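July. Very late, should be asleep.

Right. Long day and I want to get it down before I forget which pearls went where. Up at six, tea, no bread left. Had the last of the crackers standing at the sink. Bus late, then two came together, as ever.

Order for Draltside is 14 boxes, single loose pearl in each, to go with their little cards. Graziella rang before I had my coat off to say could it be ready a day sooner. Said yes. Why do I always say yes. Then spent the next hour working out how to make the yes true.

First job was the boxes. They come flat-ish in a carton of 500 and we've been using that same carton since I started, you'd think it would run out. Cream ones, with the writing on the lid. I'd wanted the plain ones from Kaufmann but they only do them with a white inside, and a pale pearl on white is just nothing, you can't see it. Black velvet is what you want. Only trouble is the fluff. Every single bit of lint in the county finds its way on to black velvet. Sticky tape round two fingers, dab dab dab, don't rub. Rubbing makes it go shiny in patches and then it never looks new again. Learnt that the hard way with the Miline lot in spring.

Cleared everything off the marble and wiped it over twice. Lovely cold thing to work on in this weather but a pearl runs on it like a marble (ha) so you have to keep your wits. Notburga says put a tea towel down. I know I should put a tea towel down. I like seeing the boxes on the grey, it looks smart, and the pinky boards behind are pretty when the light's on.

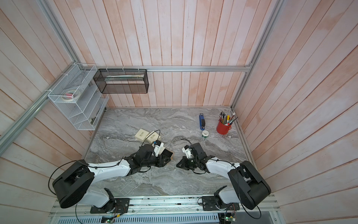

Sorted pearls while I had the quiet. Tudor had left them in three twists of tissue with no labels, thank you Tudor. Had to do the whole lot by eye on the grey card. The paler ones to Draltside, the creamier ones back in the tin for Rutitero, who like them warm and don't mind a dimple. Two I couldn't decide on. Put them by the window, came back after lunch, still couldn't decide. Put one in each. Don't tell Graziella.

Lunch was soup from a flask and half of Sowmya's samosa, which she says she didn't want but I think she did. We talked about her sister's flat and whether you can take a sofa up a spiral stair. You can't. She has measured it three times now and it gets no smaller.

Afternoon – the putting in. Same every time, or try to. Lid off and stood up at the back so I can see which way round the writing is. Velvet dabbed. Pearl lowered in, never dropped, because it bounces, and then you're on your knees. Look at it. Turn it so the best side is up, they all have a best side even the round ones. Lid on, the right way up!! Last time one went out with the lettering upside down and the customer sent a photo. Bienvenido had it pinned by the kettle for weeks.

What I can't get right is where it should sit. Dead centre looks a bit lonely. Nearer the front looks like it has rolled there by accident. I go for a tiny bit below the middle and then it slides off wherever it pleases the minute you pick the box up, so I don't know why I fret. Could do with a small dimple pressed in the velvet. Asked Bienvenido if he could make some sort of stamp for it, heated maybe, and he said he'd think, and that usually means no but sometimes means a wonderful thing on my desk a month later.

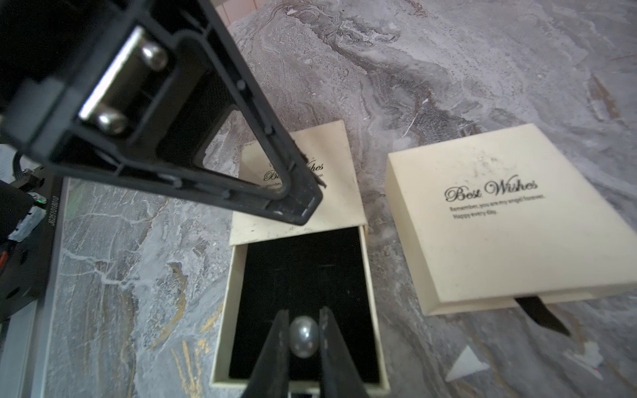 Pearl and "Best Wishes" box on the marble

The lids worry me a bit. Smudges. You can't see them straight on but tip one up to the light and there they are, and little scuffs down the edges too. A soft rubber takes some off. Have to go gently near the black script, don't want to find out if it lifts. Wore the cotton gloves for a while but can't feel a thing in them and nearly lost a pearl down the back of the radiator, so off they came and I just washed my hands a lot. Skin like paper now. Must buy hand cream. Must not put it on before work though, that would be worse.

Got 12 finished by five and then had to stop as the tissue ran out, and I'm not sending them without tissue round the outside. Sowmya thinks she has some at home from Christmas, plain white. If it's got robins on she's not to bring it.

Notburga came by at the end and had a look. She opened one, shut it, opened it again, said "mm". From her that's a parade. Then she said did I know the invoice was wrong. It was £158 and should have had the carriage on. So did that again, on the slow computer, standing up as someone has had my chair.

Walked home the river way. Warm, midges, somebody's radio. Feet hurt. Beans on toast with no toast becuase I forgot the bread AGAIN, so beans.

Mum rang. She's found Gran's earrings, the drop ones, in a cough sweet tin at the back of the airing cupboard. One pearl's gone a bit yellow. Told her don't put anything on it, not vinegar, not toothpaste, I don't care what her magazine says, just a soft damp cloth and let them dry flat. She's posting them. In the tin, I expect. Said I'd put them in a proper box for her and she went quiet and then asked was I eating.

Tomorrow
– last two boxes, first thing, before the phone starts
– tissue (Sowmya)
– ask Tudor for LABELS
– new roll of sticky tape, the wide sort
– tea towel for the marble, alright alright
– bread

Eyes going. Light off.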